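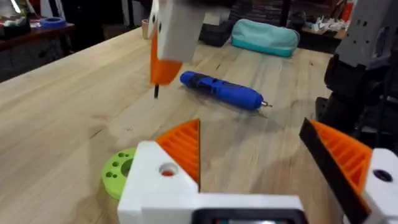
Who may use the small assembly bench at the Plekport workshop?
The bench is open to all registered members of the Jibrin making programme, who may reserve it in sessions of 2 hours at the front desk.

The bench serves light assembly and repair work. Last year 202 members reserved it, and the workshop recorded 1,583 sessions in total. Members are asked to bring their own parts – shared hand tools remain on the bench at all times.

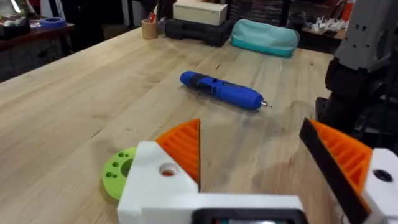 Blue cordless screwdriver with its bit fitted, on the butcher-block top.

Tools should be set down on their side, clear of the bench edge, and returned to their places at the end of each session. The wooden surface was last sanded and oiled in January. Light marks are to be expected on a working bench and need not be reported, but burns, deep cuts and spilt glue should be.

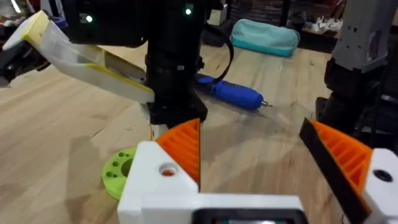

Reservations for Friday close at noon on the day before. A member who arrives late may use the time remaining, provided that the next session is not delayed. Questions regarding the bench and its tools should be addressed to Alper Ağca, who oversees the workshop on behalf of Jibrin. 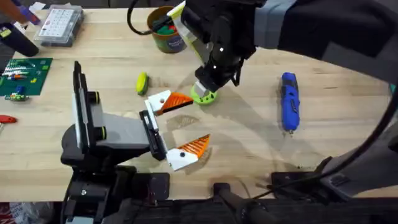
The bench in use, with the printed canister, the clear organiser box and, to the left, a green circuit board.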